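Ketdale Student Robotics > Zenport project > Tickets > Gripper camera: tracking drops out over pale surfaces
Opened by Jui-lin Cheung, November

Hi all, me again. I know I only closed the battery ticket yesterday but I've got a new one and it's eating our recordings, so please have a squiz before you go out with either gripper.

Short version: when I run the hand-held gripper sessions through the pose script, heaps of them come out with a jump in the middle. The path goes along nicely, you can see the arm swing in, and then the whole thing teleports sideways and carries on from the new spot as if nothing happened. We've got 74 demos recorded for the pick-and-place task and six of them are definitely stuffed. I haven't checked the last batch yet (sorry Sewwandi, I know those were yours!).

What I'm using: the second gripper, the one with the new finger pads, fisheye on the standard printed mount, everything on auto, pose script from the main branch. Laptop is the club one with the sticky H key.

What I tried first, in order:

Rebooted everything. No change, obviously, but I'd have felt silly if that was it.

Wiped the lens with the microfibre. There was a decent thumbprint on it (mine, probably) and the picture is nicer now but the jumps are still there in new recordings.

Re-ran the calibration with the big checkerboard. Jihad reckoned the mount might have shifted when I dropped it in the car park. The new numbers came out so close to the old ones that I stopped worrying about the mount and went and got a coffee.

Swapped the memory card, on the theory that we were losing frames. We weren't. I pulled one bad session apart and all 2,000 frames are there with sensible timestamps. So the recording's fine and the script is the one getting lost, or else the pictures are giving it nothing to hold on to.

Then I did what I should've done at the start and just looked at the frames. Two from the same outing:

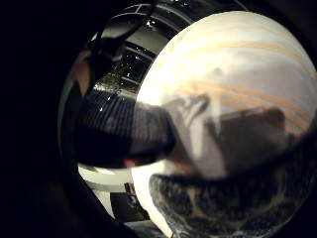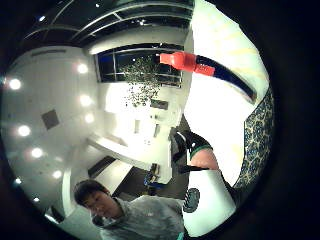
Pale surfaces too bright, black all round the outside.

So my theory is exposure. The script wants corners and texture that stay put from frame to frame, and auto exposure keeps hunting. Swing past a dark patch and it opens right up, come back to something white and there's a big stretch with hardly any detail in it. Add a bit of motion blur from me waving the thing about like a cricket bat and the tracker grabs onto whatever's left, and if whatever's left happens to be moving, off we go sideways.

Next lot of tests, same gripper, all done on the bench in the club room so I could repeat the move:

Locked the exposure to the value auto picks when you point it at the far wall. Much better! One small wobble, no jump.

Locked it one stop darker than that. Clean path start to finish, but the picture's gloomy and Chih-ming Tai says the training side won't love it.

Left it on auto but moved slowly. Also clean, which annoyed me a bit, as it means part of this is just me being in a hurry.

Auto and quick: jumped, right on cue, as the camera came across the white tray.

Reply from Chih-ming Kwok, 4.20 pm
Nice work, this matches what I had with the first gripper back before you joined. Two things. Check the mask file. The black ring outside the fisheye circle should be masked out before feature matching, and if you're on the old mask it's sized for the other lens and lets a strip of the rim through. Noise along that rim can look like features. Also please don't darken everything to suit the tracker, shorten the shutter and bring the gain up a touch. You'll get less blur for the same brightness.

Reply from Jui-lin Cheung, 5.05 pm
Oh for goodness' sake. Yep, old mask. It was in a folder called "final" next to another folder called "final". I've put the right one in and re-run the six bad sessions without touching anything else, and five of them now come out clean (!!). The last one still jumps at the same place, but in that one I've swung the camera round at a silly speed, so I'm happy to call it my fault and bin it.

Reply from Sewwandi Cassim, 5.40 pm
Ran my batch with the new mask and they're all good. Can we please delete the other "final" folder? Also, I'd like the shutter setting written on tape on the gripper handle, I will never remember it otherwise.

Reply from Jui-lin Cheung, 6.15 pm
Folder's gone. Tape's on, in Jihad's handwriting, so good luck reading it.

For anyone recording before the workshop, here's where we've landed:

- pull the latest repo and check that the mask folder has only the one file in it
- shutter on manual, gain as per the tape
- give the lens a wipe
- ease off when you pass over anything white and hold still for a second at the start so the tracker can settle

I'm leaving this open till Chih-ming Tai has had a go at training on the re-processed sessions. If the brightness change upsets the model we'll need to re-record a few, and I'd sooner know before the Wendberg heat than the night before it. Jihad has the first gripper at his place, so whoever wants it next, message him and not me.

Status: open, waiting on training run.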